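木地板保养油换牌子了，求建议（楼梯间+客厅，39平）

楼主 阿柚不吃柚
上个月刚把Kosska那罐用完，想换Pratum的硬蜡油，看价格差挺多。Kosska 218一罐，Pratum论坛团购也没便宜到哪去。家里是老房子的实木地板，不是复合的，前任房主打过蜡，打的什么不知道。客厅加楼梯间一共39平。有没有人两个都用过的，说说差别。急，周一师傅就要来磨。

2楼 木头脑袋3939
先别问牌子。旧蜡没清干净上什么都白搭，硬蜡油不吃进去，浮一层，踩两礼拜就花。
磨之前拿松节油擦一小块，布上发黄就是有蜡。

3楼 阿柚不吃柚
回2楼，擦了，黄的……很黄

4楼 木头脑袋3939
那就老老实实磨三遍，60 100 120。别让师傅直接上120糊弄你

5楼 summer_tile
不同意楼上，120太细了，硬蜡油到100就该停。磨太细木头毛孔都封死，油进不去，颜色还浅。我家就是磨到120，师傅说手感好，手感是好，冬天地暖一开全发白，第二年返工。

6楼 木头脑袋3939
你那是地暖的问题吧，跟120有什么关系。Pratum罐子背面写的什么你看过没

7楼 summer_tile
看过，我用的又不是Pratum，我用的Plernance。别拿一个牌子的说明书套所有牌子

8楼 半桶水装修
你俩别吵。说个实际的，边角怎么办。大机器进不去栏杆根那一溜，楼梯口最烦，每根杆子底下都得手擦。我家那会儿师傅收了钱说边角"顺手带一下"，结果栏杆下面一圈颜色深一号，太明显了，来客人都问。
我后来自己拿棉布蘸油一根一根补的，补了两晚上腰快断了。
布一定要棉的，别用纸巾，掉毛。旧T恤剪了最好用，白的，有色的怕掉色。 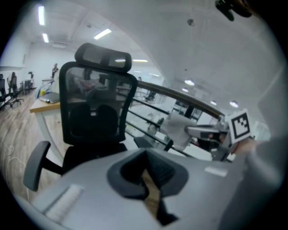
版块：家居 > 地面与楼梯 > 木地板保养
本帖回复按时间排序

9楼 阿柚不吃柚
谢谢8楼，栏杆那边我完全没想到。补的时候是跟大面一起上还是等大面干了再上？

10楼 半桶水装修
先边后面。边角先手擦，趁没干大面就接过去，不然有接痕。一次别弄太多，一两平米一段一段来，多的油十几分钟内擦掉，擦到布上不怎么沾油为止

11楼 夜班的猫
插一句安全的！！擦过油的布别团起来扔垃圾桶，会自燃，真的会。摊平晾在外面，或者泡水里再扔。我邻居阳台就这么烧过一回，就一团抹布

12楼 summer_tile
+1 这个必须顶上去。干性油都这样，别管什么牌子

13楼 木头脑袋3939
这条同意。泡水，装铁桶盖盖子

14楼 阿柚不吃柚
吓到了，我上次Kosska用完的布就团在阳台袋子里……现在去看看

15楼 阿柚不吃柚
回来了，没事，摊开了。
另外问一下，师傅报价3793，含磨和两遍油，油我自己买。算贵吗

16楼 老城区业主
贵。我去年比你多几平，还没你这个价。不过我那是熟人

17楼 半桶水装修
不算离谱吧，看含不含楼梯踏步。踏步是按级算的，你问清楚，别磨完客厅跟你说楼梯另外收

18楼 summer_tile
还有含不含挪家俱。我当时没问，师傅到了站那看着我搬沙发

19楼 路过的小陈皮
弱弱问，为什么不直接刷水性漆啊，耐磨还不用年年保养。我家刷完五年没管过

20楼 木头脑袋3939
漆坏了一块就得整屋重磨。油坏哪补哪。老地板本来就没剩多厚了，磨一次少一次

21楼 路过的小陈皮
可是有小孩有狗的话油真的不耐造啊，一泡尿就一个印子……我觉得看人家情况，不能一棍子打死漆

22楼 夜班的猫
同意21楼。我家两只猫，油面补了三回，后来客厅刷漆，卧室留油。分开弄也行的

23楼 阿柚不吃柚
没孩子没宠物，还是上油吧。
那牌子呢？绕了一圈还没人说Kosska和Pratum哪个好哈哈

24楼 老城区业主
Kosska味道小，干得慢。Pratum反过来，刷完开窗三天还是有味。颜色Pratum黄一点，老木头上好看，你家要是红的就别用了，会发橘

25楼 summer_tile
还有个Yoshida的，日杂店有卖小罐，可以先试色。拿小罐在柜子底下试，等一晚上再看，当天看的颜色不准

26楼 阿柚不吃柚
问过师傅了，楼梯踏步不含！！！谢谢17楼。在砍价了，晚点来更新

27楼 木头脑袋3939
顺便问他磨到多少目

28楼 阿柚不吃柚
问了。他说80

29楼 summer_tile
……

30楼 木头脑袋3939
换师傅吧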